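Home | Recipes | The House | Odds and Ends | About | Contact

Getting to grips with the breakfast counter

26/10/2024
Posted by the Tarero kitchen diary

So the worktop has been in for a while now and I still get messages about the tiles, which I'll come to, but what I've really been wanting to write about is the stuff that lives in front of them. We don't have a lot of wall cupboards (we took two down and I don't regret it, mostly) and everything that used to be behind a door had to go somewhere. For most of August that somewhere was the floor of the hall.

I'd read all sorts about keeping your worktops clear. One book wanted me to have a single bowl of lemons out and nothing else! Lovely, but I want toast at half six in the morning and I don't want to be lifting a toaster out of a cupboard to get it. The toaster stays out. The toaster oven stays out as well, as it does nearly all our cooking on weeknights now and the big oven only gets switched on when people come round.

What I did instead was take everything off, wipe down, and put things back one at a time over a couple of weeks as I needed them. If I hadn't reached for a thing by the end of the fortnight it went in the box for the charity shop or up on top of the fridge. That got rid of the spiralizer, 3 mugs with no handles, a pasta machine I've used once and a fondue set from Lindqvist that came with forks for 20 people, or so it felt when I was trying to get the lid back on.

The things that earned their place all turned out to be breakfast things, more or less. Cereal, fruit, something to stir with, a board to put the plates on. I lined the jars and tins up along the back against the tiles so they're out of the way when I need the space in front, and I stopped trying to make them match. I did look at matching sets. Dreltari do a very handsome one, but by the time I'd added up all the sizes I wanted I could have had a weekend away. Mine are odds and ends. The teal square tin is my favourite of the lot and I'd happily have bought another if I'd ever seen one again.

The cereal box is a sore point. I had every intention of decanting it like the people with the nice labels do, but we go through cinnamon bites so fast that there's no point washing out a jar for them. Box on the worktop, box in the recycling, new box on the worktop.

Then the wooden drawer unit, the Flarnusar one, which I dithered over for months. It's low, it's got a drawer in the front, and it gives you a sort of second shelf to put the fruit on. I was worried it would eat up the worktop and it does take a fair bit, but the drawer has swallowed the tea bags, the clips, the birthday candles and that horrible tangle of elastic bands, so I've forgiven it.

Most of the breakfast corner as it is at the moment, towels and all:

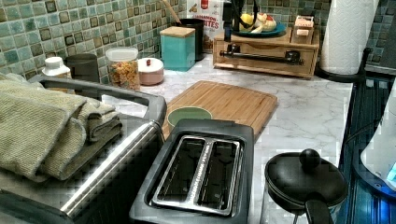
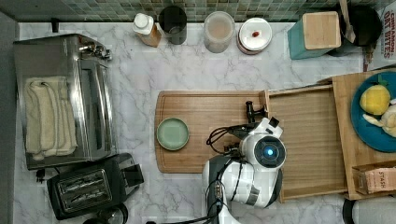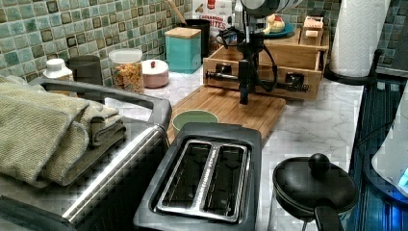
I go back and forth on the towels. They used to hang on the oven door, where they slid off every time anyone opened it, and I was forever picking them up. Folded in a pile they're much easier to grab. They do have to be moved before the toaster oven goes on, and I mean every single time, so if you're forgetful (I am) then put a hook up and be done with it. I've bought the hook. It's in the drawer with the elastic bands.

A few of you asked about the tiles. They're little square mosaic ones in mixed greens and they came on sheets, which made it quick to put up and very slow to grout. I wiped and wiped. There was a haze over the whole lot for days and it needed 2 goes with a proper remover before the colours came up. The whole wall came to just under £300 with the adhesive, and I'd order an extra sheet if I did it again, as I ran short by the window and had to piece that bit together from offcuts. You'd only notice if you were looking, and now of course you will be.

Still to sort: the cables, somewhere better for the bread, and whatever we're doing about the light over the sink, which flickers when the washing machine's on. The electrician is coming back next week for that one. I'm also eyeing up the gap at the end by the fridge for cookery books, though it might be a touch too narrow for the big ones.

Comments (4)

greenteapot: Love those greens. Did you seal the grout? Mine went a funny colour behind the toaster within a year.

Tarero kitchen diary: I did, one coat, and I keep meaning to do a second. Fine so far!

muddybootsmum: Please do a post on the drawer unit, I've had one in my basket for ages and can't decide if it's too deep for our worktop.

oddsocks: We have the same cereal problem. Two boxes a week in this house.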